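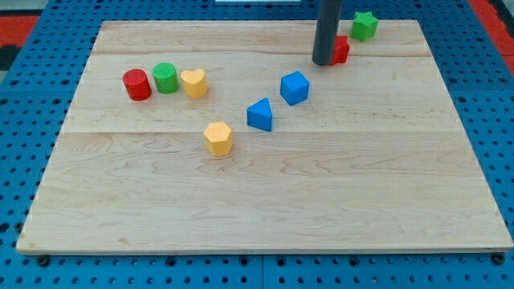
Students from Femham College have finished second in a regional robotics contest for sixth forms and colleges, held over two days in August at the Triderthorpe leisure centre.

The event asked each team to program an arm to sort small plastic blocks by shape and colour on a wooden board. The blocks included cylinders, a heart, a star and a cube, and teams were told the order they had to be moved in only when their turn began.

Femham scored 190 points over the two days. The winners were a visiting team from Jinov, whose college has had a link with Femham for several years and whose students stayed with local families during the contest.

Liam Tapley, 17, wrote most of the code that picks out the shapes. He said the star had given the team more trouble than anything else.

"It kept reading it as the hexagon," he said. "We changed the lighting, we changed the threshold, and in the end we went back and took 103 new pictures of it at different angles. After that it was mostly fine."

His teammate Man-lok Wei worked on the movement of the arm. She said the first day went badly, with the team losing points for knocking over a cylinder, but that they had slowed the last part of each move overnight and did much better on the second morning.

The Jinov team was led by Přemysl Pešek, who teaches electronics. He said his students had practised on a smaller board at home and had to measure everything again when they arrived.

Judging was done by Silvia Zeman and Rostislav Štefanec, both engineers at Hrnčiar, the firm that paid for the prizes. Teams were marked on accuracy and time, with extra points for a written log of their work — Femham had the highest mark for its log.

Almost 31 hours of practice went into the Femham entry after the end of term, according to the college. The robotics club meets at 4pm in the technology block and is open to all students, including those who have not written code before. New members can sign up at reception when term starts.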